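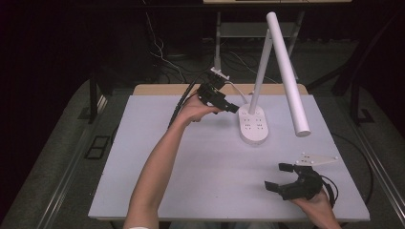 Candeeiro de secretária com botões ou marcas na base: como evitar reflexos e sombras sobre uma placa cinzenta clara?

Publicado por mirnent_bancada

Uso um candeeiro branco de braço fino, cabeça tubular articulada e pontinhos, botões ou marcas, na face superior da base. Está pousado numa placa rectangular cinzenta clara, por cima do tampo de madeira. Com a cabeça inclinada para a direita, a placa aparece aqui iluminada por igual, mas noutras alturas a zona à esquerda da base fica mais escura. O resto da sala tem pouca luz. O problema é da posição do candeeiro ou da placa? Convém trocar de modelo? Estou a ver um Vokell, mas não encontro dados sobre o ângulo do feixe.

3 respostas

grakenton22

É da posição. Uma fonte tubular estreita ilumina sobretudo a área para onde está virada e a queda para os lados é rápida. Procedimento:
Recuar a base até à margem mais distante da placa.
Subir a cabeça até ao limite da articulação, mantendo o tubo fora da linha de visão.
Rodar o conjunto para o lado oposto ao da mão dominante.
Passar o cabo por trás do braço, com folga suficiente para a rotação.
Medi na minha mesa com um luxímetro, a 18 cm do eixo da base – a diferença entre os dois lados caiu quase 22 por cento só com o recuo. Noutra mesa o valor será outro.

bouzid_luz

Compra dois candeeiros e está resolvido.

tecnico2716

Dois candeeiros dão sombras duplas, o que em trabalho fino é pior. Antes de gastar dinheiro, acende uma luz geral fraca na sala. O contraste entre a mesa e o fundo escuro cansa a vista mesmo com a placa bem iluminada. Quanto à placa, se for mate deixa estar. Se tiver brilho, uma folha de papel por cima serve para o teste. Os botões variam com o modelo – confirma no manual se a intensidade é regulável e por quantos níveis. O meu tem 6 e raramente passo do terceiro.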